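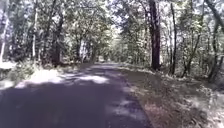
Waldstraße ohne Markierung, dafür mit reichlich Licht und Schatten.

»Für dich ist das ein Schatten, für den Planer war das monatelang eine Mauer«, sagt Benedikt Hämmerli und lacht so laut, dass sich die Leute am Nebentisch umdrehen. Wir sitzen in der Kantine von Fuvomon, es ist kurz nach elf, und ich wollte eigentlich nur wissen, warum ein selbstfahrendes Wartungsfahrzeug im Wald schwerer zu programmieren ist als eines in der Stadt. Da habe ich was losgetreten!

Hämmerli kümmert sich um die Wahrnehmung, seine Kollegin Ingvild Kvam um die Pfadplanung, und die beiden fallen einander ständig ins Wort. Ihre Software heißt Trakstead. Sie soll aus Kamerabildern erkennen, wo man fahren kann, auch wenn es keine Linien und keinen Bordstein gibt. »Der Rand ist da draußen Verhandlungssache«, sagt Kvam. »Asphalt, ein bisschen Laub, mehr Laub, Erde. Sag du mir, wo die Straße aufhört.« Ich hab's versucht, auf ihrem Laptop, mit der Maus. Sie hat danach sehr freundlich geguckt.

Früher hat das Programm jedem Pixel eine harte Klasse gegeben, Straße oder nicht Straße. Bei grellen Sonnenflecken ging das schief, die hielt es gern für hellen Kies. Jetzt gibt es eine Wahrscheinlichkeit aus, und die landet in einer Kostenkarte, 20 Meter nach vorn. »Unsicher heißt bei uns teuer, aber nicht verboten«, erklärt Kvam. Der Planer darf also durch den Fleck fahren, er wird nur langsamer. Und wenn die Kosten überall gleich hoch sind? »Dann bleibt er stehen und meldet sich. Das soll er auch.«

Trainiert wurde die aktuelle Version mit fast 2000 von Hand nachgezeichneten Bildern. Hämmerli hat selbst mitgemalt, abends, mit Podcast im Ohr (er wollte mir partout nicht verraten, mit welchem). Am meisten Streit gab es um die Schulter: Zählt der laubbedeckte Streifen als befahrbar? Sie haben schließlich eine eigene Klasse eingeführt, »zur Not«. Die heißt auch im Code so, auf Deutsch, mitten zwischen lauter englischen Namen.

Was ihn noch ärgert, will ich wissen. »Das Ende der Straße«, sagt er sofort. Weit hinten, wo alles zusammenläuft, liefert die Erkennung gern irgendwelche blassen Kleckse ohne Klasse. Ticket 453, seit September offen. Kvam würde sie einfach ignorieren, bis das Fahrzeug näher dran ist, Hämmerli möchte sie lieber von Bild zu Bild verfolgen. Einig geworden sind sie sich während meines Besuchs nicht. Als ich meine Jacke hole, malt Kvam ihm gerade eine Kurve auf die Serviette.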